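The Man in the Wrong Hat
Why I can't stop thinking about a science fiction show that most people switched off after four episodes

I was eleven when I first saw Torkameck, and I saw it wrong. My aunt had taped it off television with the first six minutes missing and a furniture commercial stuck in the middle of the big chase, so for years I believed that the ship's doctor had simply always been aboard, and that the crew stopped to buy a sofa. (I exaggerate about the sofa. Only a little.) I watched that tape until the sound went wobbly.

So when a small streaming service put all 29 episodes up in January, cleaned up and in the right order, I did what any grown adult with deadlines would do. I cleared the couch, bought the good crackers and disappeared for a while. And I came out the other end wanting to talk to everyone about Floor Vermeulen.

If you know the show at all, you know her as Captain Osk's second in command, the one with the gray coat and the voice like a door closing softly. She gets fourth billing. She has fewer lines in the pilot than the ship's computer. By the end of the first season she's the only reason to watch, and by the middle of the second the writers have figured that out too and started handing her everything.

I'd forgotten how funny she is! There's a bit in the seventh episode where the captain gives a long speech about duty, really chewing on it, and Vermeulen is standing behind him trying to get a glove off. She isn't mugging. The glove is tight and she's a professional and she would like it off before the shooting starts. I rewound it three times. The captain's speech is fine. I couldn't tell you a word of it.

I talked to her in the spring, on the phone, at eight in the morning my time because she had rehearsal later. I'd written out two pages of questions and used maybe a third of them. She's a great talker, with a habit of circling a story and landing on some other story that turns out better.

"The glove was a child's size," she said. "Wardrobe had one adult pair and the lead actor had them. So I had the child's. I wore those gloves for two seasons. I have small hands now, I think, from the gloves."

She came to the show from the stage, where she'd spent most of her twenties playing maids, messengers and one memorable tree. A casting director saw her in a basement production of something she now refuses to name and asked whether she'd mind being in space. She said she'd mind it less than the basement. The part was meant to last three episodes. She was supposed to be shot by pirates.

"They wrote the death scene, we filmed it, and I was terrible," she told me. "I fell on a cable. I said a word you can't broadcast. They had no time to do it again, so they cut around it, and then next week there I was, alive, with no explanation. I asked the director how I'd survived and he said, 'Strong bones.'"

I love this so much. I went back and looked, and there really is no explanation. She's shot, there's a fade, a different scene about fuel, and then she's at her station next week with a cup of something. The fans who traded tapes back in the day came up with all kinds of theories. A twin was popular. There was a very long newsletter article about a cloning vat on Kesuvside, the mining moon, and I've read it, and I'd like those hours back, though I have to admit the vat makes a certain amount of sense of the season two finale.

Then there's the hat.

For those who never got that far: at the start of the second season, a new character shows up. He's called Talukder, he's an inspector from the home office, and he wears a hat that I can only describe as a lampshade that has been in a fight. He is played by somebody's idea of a serious actor, with a serious actor's pauses. He's supposed to be frightening. The hat makes this impossible. Every scene he's in becomes a scene about whether the hat will make it through the door.

Vermeulen, bless her, decided that her character had noticed the hat. It's never in the dialogue. She just looks at it. She looks up at it, very briefly, every time he makes a threat, and then back down at his face with total courtesy. I think it's one of the best running performances in television science fiction, and it lasts 11 episodes without anyone in the story mentioning it.

"He hated me for it," she said, cheerfully. "Then we became very good friends. He came to my wedding. He asked if he should wear the hat."

Did he?

"I'm not going to tell you that."

What got me on this rewatch, apart from the jokes, was how much of the show is just people in a room. They had no money. You can hear it in the floors, which are plainly hollow, and you can see it in the corridor, the one corridor, which they walk down in one direction and then (flipped, I'm convinced) back in the other. The big space battle at the end of season one happens almost entirely on the actors' faces. Somebody shakes the camera, somebody offscreen throws a bit of dust, and six people in matching jackets persuade you that they're about to die.

And it works, mostly! I've sat through plenty of huge battles since, with ten thousand ships and every rivet showing, and looked at my phone the whole time. I didn't look at my phone once during the dust.

Floor Postma wrote that episode. Yes, two Floors. On set they were Floor Up and Floor Down, depending on whose office was on which level, and Postma kept the nickname even after they moved her to the same hallway as everybody else. She was the youngest writer on staff and she got the finale when the person who was meant to do it went home with shingles. She had one weekend, and the only thing she was told was that the ship couldn't be seen from the outside.

"The model was broken," Postma told me when I called her. "It had been dropped. So I had to write a space battle with no space in it. I was so angry. I wrote it angry. I thought, fine, then they'll just have to stand there and be scared."

She went on to create Trandness, which had a real budget and real sets and won things. I like Trandness a lot. It's slick and clever and the second season has a heist I think about whenever I'm in a bank. But she says people still stop her about the dust. 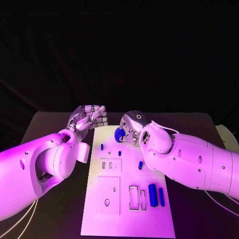
I asked her whether she'd go back if somebody offered. There's been talk of a revival, as there's always talk of a revival, and a fan petition that had 1353 signatures the last time I checked (one of them is mine, one of them is my aunt's, and I have my suspicions about a few of the others). She laughed for quite a long time.

"With whom? Half of us are retired and the other half are busy. And they'd want to fix it. They'd want to explain the strong bones."

She's got a point. I've seen what happens when a beloved cheap thing comes back expensive. Everybody's coat fits. The corridor goes on for miles and has little lights in it. Someone has a tragic childhood they didn't have before, and we have to go and visit it. I'd watch, of course I'd watch, I'd have the crackers ready. I'd just be sitting there missing the hollow floor.

Vermeulen feels differently, which surprised me. She'd do it tomorrow. She's 48 episodes into a hospital drama where, she says, she mostly walks quickly while reading a clipboard, and she'd very much like to be shot at again. She has even worked out where her character would be: running a noodle counter on Kesuvside, refusing to discuss the past, still wearing the coat. She pitched me the whole opening. It's good. There's a customer, there's a bowl, there's a long pause, and then a shadow comes across the counter and it's the shadow of a hat.

I actually gasped, on the phone, at eight-forty in the morning, in my bathrobe.

She kept the gloves, by the way. The coat went to auction years ago and made about 2000 dollars, none of which went to her, and she's still sore about it. But the gloves were in her bag on the last day and she walked out past the gate with them. They live in a kitchen drawer with the batteries and the takeout menus. Her daughter wore them one winter to build a snowman, with no idea, and they fit perfectly.

If you've never seen the show, please don't start with the pilot. I know, I know. It's forty-five minutes of people explaining a treaty. Start with the third one, where the air runs out, or go straight to the seventh for the glove. You'll pick up who everyone is. The treaty never comes up again, and the man who explains it leaves for another job before the season's half over. His chair stays on the bridge, empty, until someone puts a plant in it.

As for me, I've got two episodes left on my second time through, and I've been putting them off. My aunt is coming to stay next week and she's bringing the old tape. She says the sofa commercial is better than I remember.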